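Saturday helper wanted for the tea table at Billcombe

Posted 2021-05-29 by Natalie Ackroyd

Hello! I'm looking for someone to help me with the tea table at Billcombe, and I'd love it to be a person who lives near enough to walk or cycle over, as parking on our side of Duluvbridge is a pain at weekends. It's one shift a week, five hours, paid, and you get fed. I've run the table on my own up to now with Gemma Penrose covering when I'm away, but Gemma is off to college and I can't pour, wipe and chat at the same time (well, I can, but one of them suffers and it's usually the wiping).

If you've come to us before for the mending mornings or the seed swap, you'll know the set-up. People drift in, they want something hot and something sweet, and then they want to sit down and tell you about their knees or their allotment. I need somebody who likes that part.

What you'd be doing

Mostly it's mugs. Mugs out, mugs in, mugs washed, mugs back on the shelf with the handles all facing one way so I can grab them. You'd also set out the little wrapped things, top them up when they run low and keep the wooden table nice. I'm a bit fussy about the wood, I'll admit that now. It's pale and it shows everything, so spills get mopped straight away and we never, ever put a hot pan down on it. Sweets go straight on the wood, wrapped, and you'll have a box of them under your care that has to last the month!
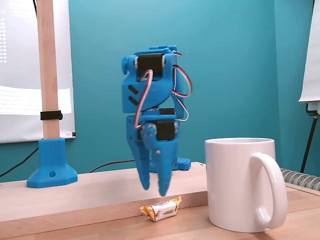
When and where

Saturdays, starting in June, at Billcombe. Come in by the side door, the one with the boot scraper. The kettle needs to be on before people arrive, so please be a morning person or at least a person with a good alarm clock. We have a proper break in the middle and you can have it outside if it's dry. I don't mind swapping a week here and there if you give me decent notice, but I can't manage with someone who does one Saturday in three.

The room has a speckled floor that hides crumbs terribly well, so it gets swept at the end whether it looks as if it needs it or not. You'd do one half and I'd do the other. Then we fold the cloths, put the bins out and go home.

A word about the table itself

You'll get to know it. It's beech strips, like an old butcher's block, with a seam going straight across and a long thin slot in the wood beside it that catches sugar. I clean that out with a cocktail stick and I'll teach you my method, such as it is. There are some darker smudges that won't shift whatever I use on them — Thilini Wanigasekara swears by lemon and salt, I've tried both, they're still there — so please don't go at them with a scourer. Once a month the whole thing gets oiled. I've always enjoyed that job and I'd be happy to share it.

The wrapped bits live in a plain white mug, which stands just below the seam so that people sitting on either side can get at them. They go in any old how. I did try a dish with compartments for a while and everyone hated it.

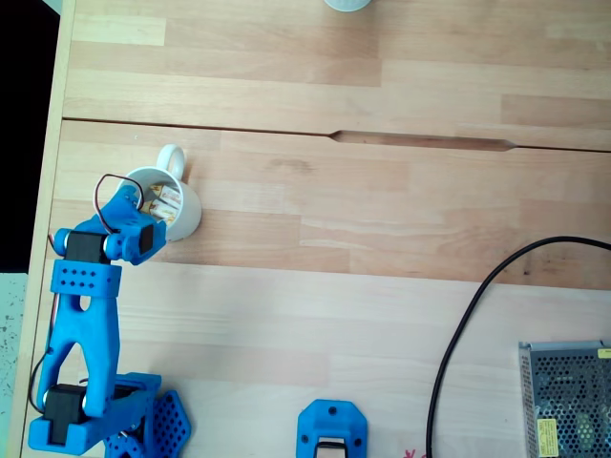 Who I'm hoping for

No experience needed. I'd like you to be kind to people, all right on your feet for a morning and not squeamish about other people's teabags. You'll need to be over 16. If you've got a food hygiene certificate, lovely, and if you haven't we'll pay for you to do the course. Being able to remember who takes what is a bonus, although I keep a list for the regulars. Students, retired people, people who haven't worked for a bit and want to ease back in, all very welcome — I was out of work for ages myself before I started here, so a gap won't bother me one bit.

How to apply

Drop a note through the door marked for me, or ring and leave a message with Glenys Hollis, who is in the office on weekdays. Tell me a little about yourself and why you fancy it. A page is plenty, I don't need a CV. I'll ask two or three of you in for a cup of tea and you can see the place for yourself.

Recent notices
Mending morning: bring your own buttons
Lift share from Nuttall, driver wanted
Seed swap: what's left over
Lost at Billcombe: one green glove

Contact the office | Copyright Billcombe | Back to top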